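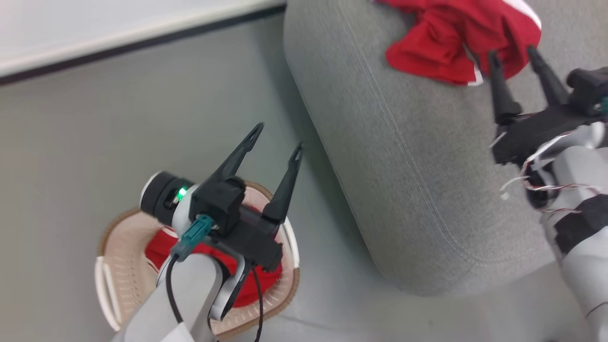

Subject: Re: [loom-tech] Sett file conversion, thread counts drifting at the pivots
From: Alistair Morrison
To: loom-tech list

Morag Kinnear wrote:

> I have now put the whole of the old Sturkimeck library through the
> Bitia converter: 1,216 sett files. Most come out clean. The ones that
> don't all seem to fail the same way, with the pivot stripe either
> doubled or halved. A black pivot of 18 ends comes out as 36 in one
> direction and 9 in the other, depending on whether the original was
> entered as a full count or a half count.
>
> Two questions.
>
> 1. Is there any flag in the old format that says which convention was
> used? I have looked at the header in a hex editor and can't see one.
>
> 2. If there isn't, is it safe to work it out from the total? Our warps
> for the narrow loom are all planned to come close to 500 ends, so in
> principle I could try both and keep whichever fits.
>
> I would also like to know why the weft file is sometimes missing. I
> had assumed that no weft meant same as warp, but I have one or two
> where that gives a cloth I don't recognise.
>
> Morag

Morag,

Taking these in order.

1. There is no flag. The header in the old format is a name, a colour count and a checksum, followed by the stripes as pairs of colour code and end count. The convention was held as a setting on the machine that wrote the file and was never written out with it. If the files came from more than one machine, as I think yours did, you will have both kinds in the same folder with nothing to tell them apart.

What you may have is indirect evidence. The early version of the entry program refused an odd number at a pivot when set to full count, because it halved the figure internally and did not handle the remainder. Any file with an odd pivot was therefore entered as half count. This only works one way. An even pivot tells you nothing.

The second thing to check is the order of the stripes. Operators who used full count nearly always started the sett on the larger pivot. Those using half count followed whatever was on the paper ticket. I would not convert on the strength of this alone, but it is useful for sorting the doubtful files into two heaps before you look at them by hand.

2. I would advise against using the total as you describe. The difference between the two readings is only the two pivots, and on a small sett that can be lost in the selvedge allowance. Take a sett with pivots of 18 and 4. Read as full counts, the pivots contribute 22 ends to each complete repeat. Read as half counts, they contribute 44. Across a warp with several repeats that is a clear difference, but the old planners did not stop on a complete repeat. They stopped wherever the pattern balanced at both edges, and then made up the width with selvedge ends in the ground colour. You can often reach the same total by either route.

If the warping sheets survive, use those. The sheet gives the number of bobbins per colour in each section, and the pivot can be read off directly. Where there is no sheet but there is a sample, count the pivot in the cloth under a glass and enter it by hand. It is slow work, but you only need one pivot per sett. The other will follow the same convention.

On the missing weft: no weft file means same as warp in the later version only. In the earlier one, a missing file meant that the weft was left as last loaded. The weaver was expected to know. For a balanced tartan this rarely mattered, as the last thing loaded was usually the matching weft. For district checks and anything with an overcheck added in one direction it matters a good deal, and I suspect your unfamiliar cloths are of that kind. Look at the file before it in the machine's own sequence (the sequence number is the last two bytes, low byte first) and try that weft.

Some points on the converter itself:

The Bitia output rounds any stripe of one end up to two. This was put in for a customer whose warping mill could not place single ends, and it was left on by default. Turn it off under the output settings before you run the batch again, or your guard lines will all be wrong and you will be hunting for a second fault that has nothing to do with the pivots.

Colour codes above 63 are passed through unchanged. They should be mapped through the shade table first. If you are using the Vakuvard shade table, note that it has two greys with the same code, one left over from a yarn range that was dropped. The converter takes the first match, and in that table the first match is the old shade.

Do not rely on the checksum to detect a bad file. It covers the stripe data but not the name or the colour count, so a file with the wrong number of colours will still pass.

I have a short script that lists every sett with an odd pivot and prints the sequence number alongside. It reads a directory and writes a plain text table. It is not tidy, and it assumes that the files have not been renamed. I can send it off list if it would help.

Could you also say which version wrote the files that failed? It is the fourth byte of the header, before the name. If they are all the same version, much of the above can be ignored and the pivots can be corrected in one pass. If they are mixed, I would split the folder by version first and convert each part separately, keeping the originals read-only throughout.

Alistair Morrison

--
loom-tech: technical list for dobby, jacquard and warping software
Please trim quoted text when replying. Attachments are removed by the list server.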